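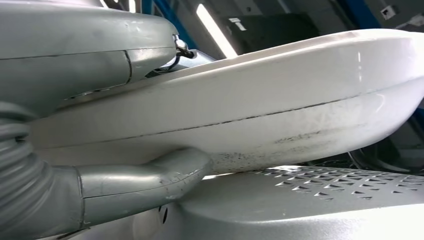 Home | Posts | Replies | Media | Search

Trikgate Automation Maintenance
Posts from the Samau workshop

1/ The service record for Cell 5 at our Samau workshop is now complete for May. This thread sets out how the cell is arranged, how it is looked after between production runs, and what was changed during the most recent maintenance period.

2/ Cell 5 handles molded plastic shells. One arm takes each shell from the infeed, presents it at the work surface and passes it to the outfeed. The arm was commissioned by our Tirkau office and has remained in the same position since then.

3/ The work surface is perforated gray metal. Air is drawn down through the triangular holes while the cell is running. When the holes clog, the draw becomes uneven and a light shell may shift before it is released. The surface is therefore brushed at the end of every shift and vacuumed from beneath once a week.

4/ Dirt on the parts deserves equal attention. The white shell shown with this thread carries dark grime and black specks on its lower band, close to the perforated surface. Operators who find marks of this kind are asked to set the part aside, record the time and check the surface before the next cycle.

5/ Wiping the part alone is not sufficient. The gripper, the surface and the infeed rails must all be checked, in that order, as any of them may carry dirt to the next shell.

6/ Gripper inspection takes place at 6:00 a.m., with the cell locked out. The technician runs a gloved hand along the ribbed hose to feel for splits, then examines the collar where the hose joins the smooth gray segment. Creases and scuffs are noted. A crack of any length means replacement before restart.

7/ The front rim of the arm housing has scratches, and the paint has worn away in places. This wear is listed in the record as cosmetic. It is reviewed every month, and the housing will be repainted at the next long shutdown. Touch-up paint is not to be used in the cell – loose flakes would reach the work surface.

8/ The small chrome fitting beside the gripper is to be kept clean and free of oil. Please use a dry cloth. Solvent was used on a similar fitting at Tirkau last year and left a residue that took several shifts to clear.

9/ Height setting: the approach height was raised by 5 mm in this period. Shells are held at a tilt, and the lower edge passes very close to the surface. The previous setting was correct for the older shell design but left too little room for the current one.

10/ Following the change, the cell was run at reduced speed for 178 cycles. Staff watched the lower edge on each pass. The approach speed was then returned to normal in two steps, with a stop and a visual check after each.

11/ The full check run consisted of 364 shells. Almost 300 were completed before the first stop, which was called by the operator to clear a label from the infeed. No adjustment to the arm was needed, and the remainder were finished on the same shift.

12/ Hose supply: replacement lengths are now ordered through Chareonsuk. Each length is delivered with its collar fitted. Technicians should not cut stock hose to size at the bench. The old stock has been withdrawn and the shelf relabeled.

13/ Position check: after any hose or gripper work, the arm must be sent to its home point and then to the three taught points above the surface. If any point has moved, stop and inform the shift lead. Points are not to be retaught without a signed entry in the record.

14/ A reply asked whether the surface can be cleaned with compressed air. It may not. Air from above pushes dust down into the machinery and onto parts still waiting at the infeed. Brush first, then vacuum – the brush is kept on the hook inside the cell gate.

15/ The revised inspection sheet has replaced the earlier version at the cell. Copies of the earlier sheet should be returned to the workshop office. The next planned work on Cell 5 is the monthly housing review, followed by a change of the vacuum filter.

Contact the Samau workshop | © Trikgate Automation Maintenance | Back to top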